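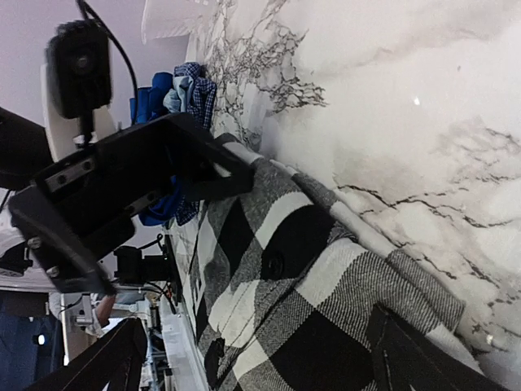 A buffalo-check garment on a marble-patterned top, with other laundry piled behind it.

How to Fold Flannel Shirts and Other Heavy Checks

By Solveig Björklund
Updated 30 July 2019

Flannel is thicker than ordinary shirting, and a stack of it gets tall fast. The method below gives a flat rectangle that fits a standard dresser drawer or a closet shelf 14 inches deep. It works for flannel shirts, shirt jackets and most brushed cotton with buttons down the front.

What you need

A hard, smooth surface at waist height. A kitchen counter, a table or the top of a dryer will do. A bed is too soft and the folds drift.
Enough clear space for the whole shirt with the sleeves out.
A lint brush, if you have pets.

Before you start

Make sure the shirt is fully dry, including the collar and the double layer at the cuffs. Those spots stay damp longest and can leave a musty smell in a closed drawer. Push any other laundry to the far end of the counter and work on one piece at a time.

Empty the chest pockets. Check for loose buttons while you have the shirt in your hands. A button hanging by two threads should be sewn back on now, before it ends up in the washer filter.

Folding the shirt

1. Fasten the top button, one in the middle and the bottom one. You can do them all, but three will hold the front closed.

2. Lay the shirt face down with the collar pointing away from you. Smooth it from the center out with the flat of your hand.

3. Fold one side in toward the middle of the back. The fold should run from the middle of the shoulder straight down to the hem. On a big check this is easy to judge: pick a column of squares and follow its edge all the way down.

4. Turn the sleeve back on itself so it lies along the fold you just made, cuff toward the hem.

5. Do the same on the other side. The two sides should meet or overlap a little. If one sleeve sits on top of the other, angle it slightly so the cuffs are side by side.

6. Bring the hem up by a third, then fold again so the bottom edge lands just under the collar.

7. Turn the shirt over and straighten the collar. Press down once with both hands to push the air out.

If the shirt has a curved hem, tuck the tails up first so the bottom edge is straight. Then go back to step 6.

Shirt jackets

A lined or quilted shirt jacket will not take three folds. Fold the sides in as above, then fold it in half once. Put it at the bottom of the stack. Anything with metal snaps should go in with the snaps facing down so they don't mark the shirt above.

Sorting the stack

I sort by weight, heaviest at the bottom, and keep solid colors separate from checks so they are easier to find. Lightweight checked cotton and plain dress shirts get the same seven steps but go in their own pile, because flannel on top will crease them.

Common problems

The stack leans. The collars are all at one end. Turn every other shirt around.

The front gaps between buttons. Fasten one more button before you fold.

The checks look crooked after folding. The shirt was probably twisted when you laid it down. Pick it up by the shoulders, give it a shake and start over at step 2.

Putting flannel away for summer

Mine go into a lidded bin in the hall closet and come back out at the end of August. Wash everything first, even shirts worn only once, and leave some room under the lid.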